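The drawer of dead leads

Every spring the tidying industry rediscovers the cable. This April it is the turn of Purkix, a storage firm from Lekgate, which wants £63 for a box to hide a power strip in. I remain to be persuaded. A black strip on a pale wooden table is hardly an eyesore, and a lid only makes it harder to reach the plugs.
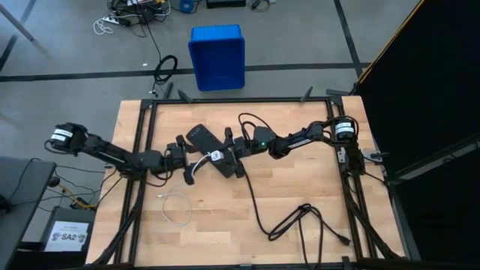
Then there is the labelling craze. Plisilus sells tags in 7 colours, one for each kind of lead, as though anyone would remember by June what mauve stood for. Masking tape and a biro do the same job for pennies.

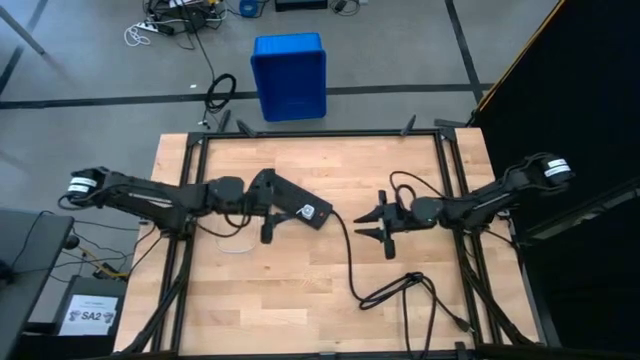
Coiling is where the advice gets grand. The Mutiso method asks for two folds, three turns and a velvet tie. I tried it for a month. A loose loop, big enough to put your hand through, kept my leads just as tidy and took no learning.
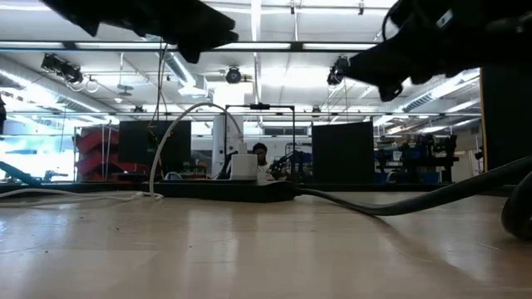 Should you unplug everything before you sort a power strip?
Switch it off at the wall and pull the strip's own plug first, then take out the adapters one at a time. Anything you can't match to a gadget goes in a bag.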